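Chapter 4
Showing Instead of Telling

Try writing down how you pick up a ring of keys. Include everything: how wide you open your hand, which way your wrist turns, when your fingers begin to close, how you know you have the keys and can lift. Most students fill a page and still leave out the wrist.

That page is close to what an engineer faces when programming a task line by line. In Chapter 3 we did exactly that for the Wellard arm, and it took 400 lines to move one block from one square to another. Move the block an inch and the arm closed on air. In this chapter we try something far more fun — we take hold of the robot and show it what we want!

There are two main ways to do this. In hand guiding, you grip the arm itself and walk it through the motion while it records the angle of every joint. In teleoperation, you stay out of the way and drive the arm with a controller, often while watching through a camera near the gripper. Each run from start to finish is called a demonstration.

Our running task for the chapter is sorting baby toys with a tray, and it is a wonderful one to learn on. Rings can be grasped by the rim or through the hole. Some are clear, some are bumpy, and they like to end up on top of each other. 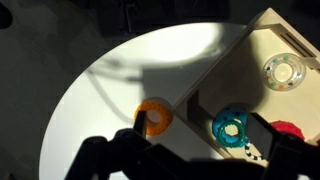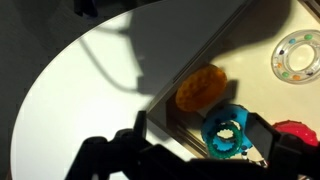
Wrist camera views from the toy task, with the tray and the fingers of the gripper.

Trinh Nghiêm recorded her first set of demonstrations by teleoperation on Aug 22, 2019, and her notebook is worth borrowing from. She had planned on 50 runs and kept 16. The rest went wrong in ways you will soon know well: she paused in midair to think, or she bumped a neighbor of the toy she wanted, or she changed her mind about which toy came first. A person watching would shrug off a pause like that. A learning program may copy it faithfully.

Her partner, Nhi Sầm, used hand guiding on the same task and ran into a different problem. Her own arm kept blocking the camera, so the recorded joint angles were smooth and the pictures were nearly useless. We will compare their two sets in Section 4.3, and you may be surprised by which one trained the better sorter.

Before you start, you should be comfortable with joint angles (Section 2.2) and with opening and closing the gripper from the Dondo control panel (Section 3.5).

Words to know: demonstration, hand guiding, teleoperation, trajectory, wrist camera

4.1 What Gets Recorded

A demonstration is stored as a long list of moments. Each moment holds a camera picture, the position of every joint, and how far open the gripper was. One of Trinh's runs came to 1,615 of these moments, and we will begin by opening that file and reading the first few rows together.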